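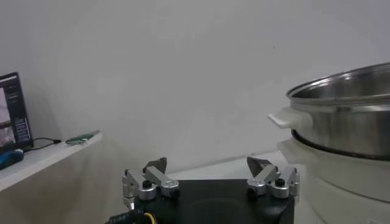
Cabling and Network Refresh: Progress Report

To: Hayley Mellor, Won Fund
From: Elfriede Wiegand, Piststead site office
6/24/21

Dear Hayley,

Thank you again for your patience while we waited on the second delivery of patch cords, which has now come in and been checked against the order. I'm happy to say the first floor at Piststead is finished! All 185 wall outlets there have been tested and labeled, and Afonso has gone back over the ones that were marked in January as slow (most of them turned out to be badly crimped plugs, so the cable in the walls could stay where it was).

The fiber link between the two buildings is taking longer. Brelen sent us the right length but with the wrong connectors on one end, and the replacement is promised but hasn't shipped yet. Eun-seong has been very kind about running the annex on the old copper line in the meantime, and people over there can still print and get their email, though large files are a trial.
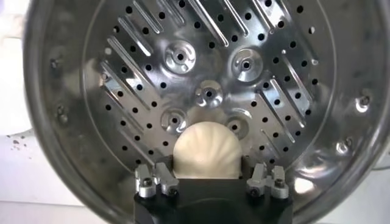
She has also started moving the switches into the new Jirari rack, and would like to do the last 2 on a weekend so that the phones aren't down during office hours.

On the money side, we have spent $3,566 of the grant so far, nearly all of it on cable, outlets and patch panels. I'd like to ask whether $900 set aside for training could go toward a better battery backup for the rack. Aušra Butkienė has offered to teach the front desk staff herself, and she knows our setup better than any outside trainer would. If you need that request on a separate form, just let me know and I'll send it over.

Still to do: the annex fiber, the second floor labels, and an updated floor plan for the binder.

With warm thanks,
Elfriede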